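Valik Bedding Notes

Valik is a collection of short records about making beds and folding bed linen in ordinary bedrooms. It was put together by Lorena Espinoza and last updated November 3, 2019. There are 1000 records, of which 500 concern blankets and throws.
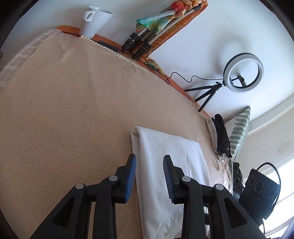 Folding is recorded separately from layering. Each record has a fold field (flat, half, quarter, rolled) and a layers field listing what lies on the bed, named by color and texture. A white cloth folded on top of a beige blanket gets two entries, and a striped trim goes under the blanket it belongs to. Items on a headboard shelf, such as a mug, go in the surroundings field.

Files are plain text, 8 fields per line, separated by tabs. Leave unknown fields blank. Pillowcases from the October batch still use the old size codes.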